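The Shop Before Opening: A Small Gallery

Jibrin is a corner shop that sells things people run out of. Bandages, batteries, soap, string, the one size of light bulb you need and the four you don't. It has been open for 11 years under the same corrugated ceiling, and every January the whole stock gets taken down, looked at with suspicion and put back somewhere slightly different.

I was let in for the morning on the understanding that I would stay out of the aisles. I did not stay out of the aisles. I apologize to Omolara Adeyemi, who runs the place, and to the bottom shelf of the stationery section, which I sat on.

What follows is a short gallery with more talk than pictures. I've been told this is a weakness of mine, mostly by people who asked for pictures.

The first-aid section. A white box with "Bandage" on it, a tan stripe, and a pink circle with a little character inside. Tall white shelving on the left, brick-colored behind.

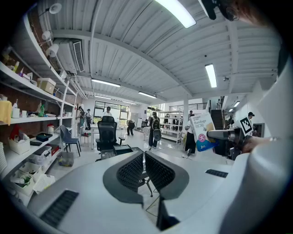
Where should bandages go in a small shop?

Near the register, at adult eye level, and next to the antiseptic. People who need a bandage tend to want one quickly and don't enjoy a hunt, and the person at the register can point without leaving the till. Keep a few spare boxes in the back and put the oldest ones at the front when you refill.

That answer took the shop 9 years to arrive at. Bandages started life next to the greeting cards, on the theory that both were for people having a day. Then they went in with the kitchen things, where they sold nicely beside the vegetable peelers, until a customer said she found it ominous. Ekene Ibrahim, who does the ordering, still thinks the peelers were the right call and has the receipts to prove it. He offered to show me the receipts. There are a lot of receipts.

The rules for the January reshuffle are taped inside the stockroom door, and I copied them down while pretending to look for the restroom:

Heavy things low.
Glass things lower than you think.
Nothing that smells of lavender beside anything that people eat.
If you can't reach it, don't sell it.
Put the ladder BACK.

The last one has been underlined by three different pens. The ladder was not back. It was in the garden section, which is a rack of seed packets and one optimistic watering can, and it had apparently been there since the string was moved. Why the string was moved is a matter on which I heard two full accounts, neither of which mentioned customers.

There was also the question of Wirkisa, a dish soap that comes in a bottle shaped so that it can't stand next to another bottle of itself. Roughly 7 of them fit on a shelf that holds twice as many of anything else. Lalit Pant spent a good part of the morning turning them this way and that, then gave up and put them in a basket with a handwritten price. They look quite festive in the basket. I suspect they will be in it until next January, when somebody will discover the shelf is free and the argument can begin again from the top.

Lunch was at 11, on the grounds that everyone had been up since 5. It was eaten standing, among the batteries, and consisted of flatbread and a soup that Omolara had made the night before and refused to discuss. I had two helpings. The talk turned to lighting, as it does when people have been looking up at high shelves all morning. There are plenty of long white tubes up on that ceiling, and Ekene is in favor of every one of them. Omolara would like something kinder for the evenings - lamps, maybe, something that doesn't make the apples look as if they've had bad news.

The back of the shop, then, with the brick wall, the air conditioner up high, and a man in a black headset leaning in. The lamps on the brick are round and white, with a small white loudspeaker for company.
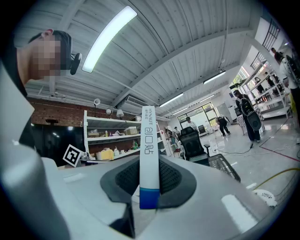 The lighting debate was adjourned when a delivery came, and it was the wrong delivery. It was 2 cartons of Utonico candles meant for a gift shop across town, and the driver was already gone. Candles, Omolara pointed out, are a kind of evening lighting. Ekene pointed out that they are also a kind of fire. The cartons went behind the register with a note on top, and the note said DO NOT SELL, and by the time I left someone had asked to buy one.

I should say something in praise of the brick. A shop full of small bright boxes needs something dull to rest your eyes on, and brick has been doing that job for a very long time without asking for a raise. White shelves on a white wall would make the whole place look like the inside of a refrigerator. I mentioned this to Lalit, who said the refrigerator was next on the list and would I mind holding one end.

I held one end. It is now eight inches to the left of where it used to be, and the door opens all the way. The milk is easier to get at. The string is by the door, under the seed packets, if you're looking for it.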